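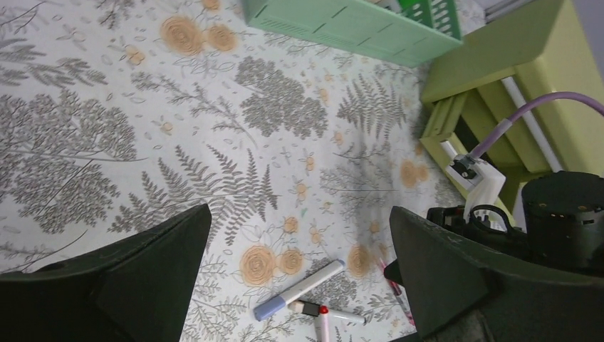 Finia has finally shown off the Trerndale, the slim laptop it's been teasing since spring, and I got to spend a little time with one at the launch in Odcombe. Short version: I like it a lot more than I thought I would!

The big deal is the screen. It's a 14-inch matte panel that tops out at 700 nits, and I sat right by a window with it and could still read my email without squinting (my own laptop turns into a mirror in that spot). Battery capacity is 60 watt-hours, up from 50 in the old model, and Finia says that's good for a full workday. They always say that, so I'll wait until I can run one down myself.

Inside there's the usual choice of two processors, 16GB of memory on the base version, and a second storage slot you can get to with a plain Phillips screwdriver. I asked Kalliopi Hodžić, who ran the hardware team, whether opening it up would void the warranty. "No, go ahead, just don't lose the screws," she told me. They're all the same length this time – anybody who took apart the last one will know why I cheered a little.

Now the stuff I'm less wild about. There are two USB-C ports and both are on the left, so if your outlet is on the other side of the desk you'll be running the cord around the back. The webcam looked grainy to me, although the unit I used was on early software and I'm told a fix is coming. And the speakers still fire down into the table. Why do they keep doing this?

The keyboard is great, though. There's more travel than before, the arrow keys are full size, and the power button has moved away from Delete.

Price is $1,096 for the base version, which comes in gray or a dark blue I didn't get to see. Yakubu will be the only store carrying it at first, with preorders opening in November and the first boxes going out in December. Finia wouldn't give me a date for other stores, or say if the older model is getting a price cut. I've asked for a review unit and will post battery numbers once I have them.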